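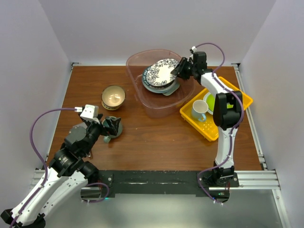

Teaching a two-armed setup to do the dishes: how I record my demos

I've been meaning to write this up since spring, and then Analyn Sarmiento emailed to ask how I get through a whole recording session without wanting to throw a plate, so okay, you win, Analyn! This is how I collect demonstrations for the dish sorting task by remote control. You'll need two follower arms, a pair of leader arms to hold in your hands, and a table you can leave set up for a while.

I'm going to assume your arms are already calibrated and that the leaders and followers agree on where zero is. If they don't, stop and fix that first. I once recorded 100 episodes with one wrist a little off and had to toss every one of them.

Decide where things end up

Before you touch a leader arm, write one sentence that says what "done" looks like. Mine is "every dish from the tub is in the rack." Tape it to the wall. It sounds silly but when you're deep into a session you will start improvising (I do, every time), and then half your episodes end with the cup in the rack and the other half end with the cup sitting next to the rack, and the policy learns to dither.

Set up the table

1. Put the tub toward the back, where both arms can get to it. Check this with the real arms. Eyeballing reach has never worked for me.

2. Put the rack on the side of the arm that will do most of the placing. Turn it a little differently between episodes. If it's always square to the table you'll get a robot that only knows square racks.

3. Leave yourself some bare table in the middle. You'll want it for passing things across and for setting a cup down when your grip went wrong.

4. Run the cables up the links and tie them down, with enough slack at every joint. Then move each arm through its full range, slowly, and watch the wrist. A snug cable feels fine until you roll the wrist all the way over.

Warm up your hands

Do 3 throwaway runs before you record anything. I mean it! The leader arms don't weigh what you expect and your first few grabs will be jerky. Fadi Nseir, who taught me most of this back when we were both at Stistura, used to make people pick up and put down the same cup until it looked boring. Boring is what you're after.

Record the episode

Start with both arms at home. Hit record, wait a beat, then go.

Plates: come at the rim from the side, close the gripper, and tip the edge up before you lift. Stacked plates like to travel together, so pause once the edge is up and make sure you've only got the one. Slow here, faster once it's clear of the tub.

Cups: I grab the body and stay off the handle, which catches on everything. Keep it low over the table on the way across. If you have to turn it upright, do that over open table and then move to the rack.

Two hands at once: this is the hard part. Your eyes can only follow one gripper, so let one arm hold still while the other does something fiddly, then trade. Trying to be clever with both gave me a lot of footage of arms nearly bumping elbows.

When you're finished, go home with both arms and wait another beat before you stop the recording. Clipped endings are a pain to fix later.

Keep or toss?

I keep an episode if I fumbled and recovered in a sensible way, because the robot is going to fumble too. I toss it if I dropped something off the table, stopped to scratch my nose, or forgot the sentence on the wall. Decide right away and label it right away. I use the little tagging tool in Prodau, but a spreadsheet is fine.

How many?

For one fixed set of dishes I started getting decent results at 300 episodes. When I began swapping in different plates and bowls I had to keep going to 1,000, spread over most of October. Take breaks. My grip gets sloppy well before I notice it, and those late episodes are the ones I end up deleting.

Next up is the training side, once I've cleaned up my config files.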